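Most teams I talk to want a bigger planner. I think they should spend the money on their logs first.

We run Tatia, a small stack that handles pick-and-place, with Edach doing the perception and a fairly dull state machine on top. When a run goes wrong, people blame the planner. Kiyoshi Hirose went through 1,000 of our failed runs last December and put 900 of them down to the same fault: the planner had been given a stale or overconfident object pose and did what it was told.
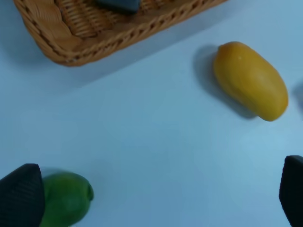 A planner can only be as good as the state it reads. If the perception node publishes one pose per object and no spread, everything downstream treats that pose as fact. Take the lime beside the left finger, partly hidden by it. A detector will still fit a full outline to the part it can see and hand over a centre point, and by then the missing piece is gone from the record. The mango lies in full view and its estimate deserves more trust, but in our old message format the two looked the same. We added a covariance field and a visible fraction. It took 2 people less than a month, and most of it was fixing old code that ignored the new fields.

The usual objection is that a learned policy makes all this unnecessary. Perhaps it will. I still want to know what it saw when it closed on nothing, and Skuvinier, the policy we tested, gave us no way to ask.

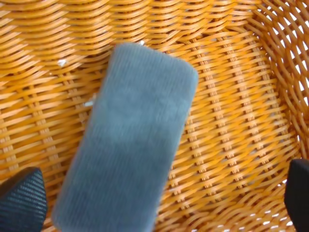
*Wrist view inside the basket, with the grey block between the fingers.*

Views like this belong in the log next to the pose and the command, on one clock. Tsuji, our replay tool, keeps 10 seconds either side of each grasp. I would cut planner features before I cut that.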